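Clamis Station Weekly Meeting, Minutes
08/04/2025, 10:00, side room

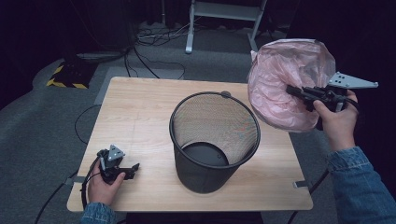

Present: Anitha Kartha (chair), Taha Samir, Innes Urquhart, Moataz Abdel Rahman (minutes)
Apologies: Wian Van der Merwe, who sent notes on the cables

1. Last week's minutes
Accepted with one fix. The spare jaw set is at the Visden office, and Innes will bring it over on the next trip. The rest stands.

2. Bag and bin task
Taha reported first and was very happy, with good reason! The bag-lining task now has 400 recordings saved and checked, all of them with the black mesh wastebasket and the pink bags. Both hand-held grippers stayed connected through the last full session, which is a first for us on this task. Big thanks to Taha and Wian, who put a lot of evenings into it.

Taha asked that we all stick to the same start from now on: basket in the middle of the table, empty, no liner, left gripper low and open, bag in the right gripper. We had been drifting, with some people starting with the bag flat on the table. Anitha agreed and wants the start position written on the station card.

Innes asked whether a bunched-up bag is all right at the start or whether it should be shaken out first. Long discussion (a good one). Taha likes it bunched, as the opening part of the task is where the two hands really have to work together. Moataz found that the thin bags cling to themselves and it can take several tries to get the mouth open. Agreed to keep the bag bunched and to keep the slow tries in the set, marked as slow.

3. Jaw care
Innes went over the wear check. The right jaws do nearly all the pinching on this task and they show it first. Innes tried the closing test with a single layer of bag: close, tug lightly, see if it slides. The left passed every time. The right let go twice on the first round, and after a wipe with a damp cloth and a dry one it held on every pull. So it was just dirt, and we don't need new jaws yet, which is lovely news for the budget.

New routine, starting today:
Wipe both jaw sets before the first recording and again after lunch.
Do the one-layer test on both sides after each wipe.
If a side slips after wiping, stop and tell Innes. Please don't tighten anything yourself.
Check the screws on the metal plates by hand once a week. Finger check only, the driver stays with Innes.

Moataz asked about alcohol wipes. Innes would like to hold off until Kaver answers our question about the jaw material. Water only for now.

4. Cables
Wian's notes were read out. The right-hand cable works best when it drops straight down beside the operator and doesn't cross the tabletop. On the left there is still a loop on the carpet beside the table, and Wian has stepped on it more than once. Wian suggests a longer run along the floor with a soft cover over it, and also wants the pile behind the table sorted by color and labeled at both ends.

Everyone liked the labels. Anitha was less sure about the cover, as the table still gets moved now and then. We will try it for a week and see. Gaillard sells the cover in a length of 47 inches, and Innes thinks one piece will do.

Connectors: Taha had one dropout in January that came from a plug that wasn't pushed all the way in. Plug check goes on the station card, right under the start position.

5. Table marks
The pencil lines on the tabletop are getting faint and Moataz would like to redraw them. Taha asked for a day's notice so the old and new recordings can be kept apart in case anything shifts. The gray tape stays where it is. Please don't peel it, even if a corner lifts; press it back down and write it in the log.

6. Zero check
Anitha showed the new zero check for the grippers and it is so much quicker than the old one! Open fully, wait for the reading to settle, close fully with nothing between the jaws, wait again, save. She ran it on both sides during the meeting with no errors. The old sheet had 32 lines to fill in and can go in the recycling. Anitha will send the new one, a single page, this afternoon.

7. Any other business
Innes would love to try a second bin with solid walls once this set is finished. Warm support all round. Left for the next meeting.
Pink bags are running low. Moataz to order the same kind again, same color and thickness.

Actions
Taha: write start position and plug check on the station card.
Innes: chase Kaver on the jaw material, bring spare jaws from Visden, order one cable cover.
Wian: label cables at both ends.
Moataz: order bags, redraw table lines after giving Taha a day's notice.
Anitha: send out the new zero check sheet.

Meeting closed at 10:50. Next one same time next week, same room.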